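Grasp planning

Grasp planning is the bit of robot software that decides where the fingers go. I look after this page on the Callura wiki, so the opinions in it are mine, and you're welcome to argue with them on the talk page.

A planner sits between two other pieces of code. Perception comes first and hands over a guess at what's on the table and where each thing is. Motion control comes last and drives the joints. In the middle, the planner takes that guess and picks a pose for the gripper: a position, an angle and how wide to open. It sounds like a small job, and I thought so too until I had to write one!

Older planners, like the first Malletti release, wanted a full 3D model of every object. You measured your mug, loaded the mesh, and the code tried out grips on it until it found one that held. That's fine in a factory where the same part comes past all day. At home, where somebody buys a different mug, it falls over (and so does the mug).

Newer ones, and I'd put Foltberg in this group, work straight from the depth picture. They throw out a pile of possible grips, score each one and keep the best. Our test set has 2,272 labelled grips in it, which is tiny by today's standards, but I know most of them by heart and that's handy when a score looks odd.

Clear plastic is the classic headache. A depth camera often sees straight through it, so the planner gets a hole where the wall of a cup ought to be, or it locks on to whatever is inside. Flat things are nearly as bad - a disc lying on a table gives the fingers hardly any edge to work with, and the safety margin round the tabletop can rule out every grip that might have worked. 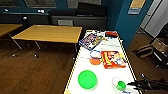 Angharad Hughes reckons I'm too hard on depth cameras, and that most cup failures she has looked into came from the margin setting and had nothing to do with the sensor. She'd check that first, before touching the scoring. Fair enough, and I've moved it up the list below.

Things worth checking when grips go wrong:

Table margin. Ours is 4 mm. Anything bigger and thin objects vanish from the plan.

Hand-to-eye calibration. If every grip misses in the same direction, look at this before you blame the planner.

Score cut-off. Bouzid ships with 55 out of 100, and I leave it alone unless the arm keeps refusing easy boxes.

Retries. I allow 2, with a fresh depth picture each time. Planning again from the old picture just gets you the same bad grip.

See also: Collision checking, Depth filtering, Gripper drivers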